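Notebook > The House > Floors

The hallway floor, start to finish (nearly)

February 2023
by Pylyp Tkachenko

So the carpet came up. If you've been reading for a while you know I've been threatening that carpet since we moved in, and last month I finally got a knife under the corner by the coat closet, just to look, and then I couldn't stop looking, and by bedtime half of it was rolled up on the porch and my wife was stepping over the tack strips in her slippers asking whether there was a plan.

There was not a plan. There was a color (beige, formerly), a smell (wet dog, though we have never had a dog) and under all that a layer of padding that had turned to orange crumbs. I swept up orange crumbs for days. I found them in the butter dish.

What I'd been hoping for, of course, was hardwood. Everybody hopes for hardwood. You see those pictures where somebody pulls back a corner of shag and it's all honey oak underneath, and you think, well, it's an old house, why not me? Under my padding was sheet vinyl in a brick pattern, and under the vinyl was a layer of something brittle and gray that made me put the knife down and go read about asbestos for the whole evening. I sent a piece off to be tested. It came back clean, thank goodness, but please send yours off too before you start scraping. I'd already breathed near it and I did not enjoy the wait.

Under the gray stuff: plain old subfloor boards, wide gaps, paint drips, and one penciled note that says "short 2 ft this side." I love that note. Somebody stood in my hallway a long time ago and was as annoyed as I was. I took a rubbing of it before it got covered over again.

So, tile. We went back and forth. My wife wanted something plain, and I wanted something you'd notice when you came in the door, and for a while we were both carrying sample chips in our coat pockets and pulling them out at other people's houses. Terracotta was out right away (too orange, and after the padding I was done with orange). We liked a green hexagon very much until we saw the price. There was a week when I was sure about slate. And then we went to a birthday dinner at her aunt's place, and her aunt has the old checkered kitchen, black and white squares, the kind that's been waxed and scuffed and waxed again, and we both just stood there with our plates looking down. Nobody had to say anything in the car.

I know checks are everywhere. I know they come and go, and that right now they're coming. I don't mind! My grandmother's stairwell had them, my barber has them, the bakery in Fenunik where I used to waste my lunch hour had them, and I never once looked at any of those floors and thought "how trendy." I thought "oh good, I'm here."

Now for the dull part, which I'm writing down mainly so I can find it again.

The hallway is 133 square feet if you count the little jog by the bathroom door, and you'd better count it, that's where I came up short the first time. I ordered from Grulolberg, who do a matte porcelain that isn't quite black and isn't quite white. The black is more like a chalkboard, and the white has some warmth in it. I'd looked at a shinier one and I'm glad we skipped it. Our front door faces west and in the late afternoon you'd have needed sunglasses to fetch the mail. The tile took 6 weeks to arrive, and one box had been dropped on its corner at some point in its life, so that was another phone call.

Everything else came from Negri, which is the hardware store down the hill from us and the only one I've ever been in where they'll sell you a single bolt. They talked me into Codum for the thinset. I'd wanted the cheap bag. The man at the counter looked at the cheap bag, looked at me, and carried it back to the shelf himself.

All in, with backer board, screws, the rented saw, grout, the good kneepads and the replacement for the bad kneepads, we spent $3,019. I'd told my wife it would be less than that. She has been very gracious.

Then the big question, straight or diagonal. If you've never lain awake over this, lucky you. Laid straight, the squares line up with the walls, and it's easier and there's less waste. Laid on the diagonal, they turn into diamonds and run away from you down the hall, and the whole place looks wider. I wanted diamonds so badly. I made a paper version, taped it down and walked on it in my socks. And what I learned from my paper version is that our hallway is not square. It isn't even close. It narrows toward the back like a slice of pie, and on the diagonal that hardly shows, and laid straight it shows on every single tile along the left wall.

So diagonal it was, and that meant a great many triangles. I cut triangles in the driveway in a raincoat. It's a wet saw, and it throws this gray milk all down your front, and in February that is a special kind of cold. I got pretty good at it by the end, the way you get good at peeling potatoes once the potatoes are nearly finished. My early triangles are all behind the closet door. Please don't look behind the closet door.

A few things I'd pass along if you're thinking of doing one yourself. Start from the middle of the hall and work out, and trust your chalk line even when your eye is telling you it's crooked (my eye was wrong, the chalk was fine, I had a very bad hour in between). Lay a good stretch of it dry first. Put the black and white in two separate piles, far apart, and don't chat while you're laying. I was on the phone with my brother and set two whites side by side, and didn't see it until I'd crawled back to the door to admire myself. Up they came. Thinset on my sleeves, thinset on the phone.

Also, plan your exit! I tiled myself toward the bathroom one evening and then had to stay there. There's a window. I'm not going to say any more about it, except that the hydrangea will grow back.

Grout I'd been dreading and it was the nicest bit of the whole job. We went with a mid gray, so it doesn't look dirty against the white or chalky against the black. You smear it on and it looks like a disaster and then you wipe, and wipe, and change the water, and wipe, and the squares come up out of the mud all crisp. I put the radio on. My wife took a sponge too and we worked from opposite ends, and met more or less at the thermostat.

What's left: the threshold strip at the kitchen, which I cut wrong, the baseboards, which are leaning in the dining room, and the door that now scrapes. I'd forgotten that a thicker floor means a shorter doorway. So the front door has to come off and have a sliver planed off the bottom, and it's too cold to be without a front door, and until spring you'll have to give it a shoulder when you visit.

And then the walls. Right now they're still the yellow they were when we bought the place, and next to the new floor it looks like custard. I have paint chips up with tape all down one side. My wife likes a dark green. I like it too, in the can, but it's a hallway with one window and I think we'd be feeling our way to the bathroom.
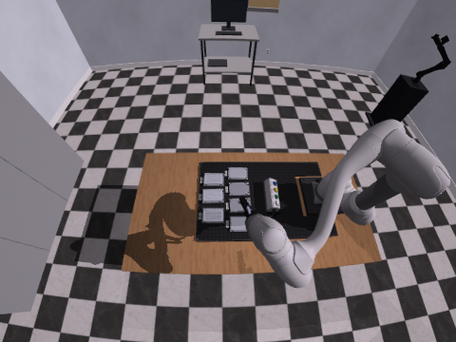 Paint, then, is what we argue about over breakfast at the moment. I keep coming back to pale gray walls over black and white tile, same as in this one. The gray stays quiet and lets the squares have the room, and I like that there's a bit of wood down in the middle too, since I'd been wondering whether our old bench would look silly sitting on all that pattern and now I think it'll be just fine. These squares don't need any help from the walls. So my vote is gray, the bench goes under the coat hooks, and if the green wins anyway I'll let you know, and I'll be painting it myself, and there will be a post.

3 comments

Marlow on the hill
We did straight in a crooked hallway. Every guest for years has told us our wall is crooked. You chose well. What did you seal the grout with?

Pylyp
Nothing yet! The bag says to wait, so I'm waiting. Will report back.

tess_k
Team green, sorry. But mostly I want to hear about the bathroom window.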